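December 20, 2020

Cookie boxes today. Up before seven and the butter had already been out all night, so there was no excuse to put it off. I made the last of the dough, the plain chocolate chip one from the back of the Zamik flour bag, and had the first sheet in the oven before the radio got to the weather.

Total as of tonight is 181 cookies, counting the ones from the freezer and the gingerbread Ans dropped off. That is short of what I wanted. I had written down seven per box and 31 boxes, and I must have known when I wrote it that I wasn't going to bake that many. So it will be five in most of the boxes and six in the ones going to houses with children. Nobody on the street is going to compare.

The boxes are the white ones from Skellano. They came flat in a bundle and the bottoms need to be pushed down hard at the corners or they spring up again. I folded most of them last night in front of the television and the rest this morning between trays. Two were creased right across the bottom and I put those aside for buttons or screws or whatever turns up.

Ans Van Damme called at ten to ask if she should come over and help. I said no, on account of everything, and she said she could stand in the garage with the door open, and I said it was too cold to stand in a garage. We ended up talking for almost an hour with the phone propped against the sugar jar while I baked. She thinks the gingerbread came out hard. I ate one and told her it was fine. It is a little hard. It will be better by Christmas if the tin stays shut.

After lunch I cleared the wooden table. It had two weeks of mail on it, the sewing basket, and the puzzle I have been pretending to finish since Thanksgiving. I slid the puzzle onto a tray and put it under the bed. I lost a piece of sky on the way but found it later in my slipper. The table could use some attention. The finish is getting tired in places and I keep saying I'll oil it, and then it's covered with something again. January, maybe.

My plan was to put white paper down and work from that, so the cookies would have somewhere clean to sit before they went in. Mother always did it on wax paper and I remember them sliding around. Plain paper is better. The chocolate chip ones look nice against it too. 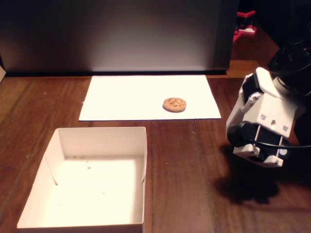
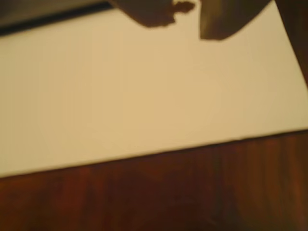

By four I had the first dozen boxes done and my back was telling me to stop. I cut squares of parchment to go between the layers, then ran out of parchment and used the paper doilies from the drawer, which have been in there since we moved in. The ribbon is the red from last year. It is short, so the bows are small.

Luuk Van den Broek came by for his at five. He stood on the step and I handed the box out with my arm straight. He has the upstairs neighbor's box as well and will leave it at her door. He said the Wetov people have moved his start date again, so now it is the second week of January if nothing else changes. He has been very patient about it. I gave him the broken ones in a bag to eat on the walk home.

Still to do: the rest of the boxes, names on the tags, and a list of who can't have nuts. I think it is only the two families at the corner but I should look at last year's card to be sure. The ones that have to be mailed need to go first thing tomorrow, and I am not hopeful about them. The line at the post office was out the door on the day I went for stamps.

Soup for supper, from the freezer. I had meant to wash the baking sheets tonight but they are soaking and they can soak until morning. The kitchen still smells of butter and the window over the sink has steamed up — I opened it for a few minutes and then couldn't stand the cold.

Called Ans again at eight to tell her the count. She said she has another batch of dough in the fridge if I need it. I said I would let her know, but I think I'm going to say yes.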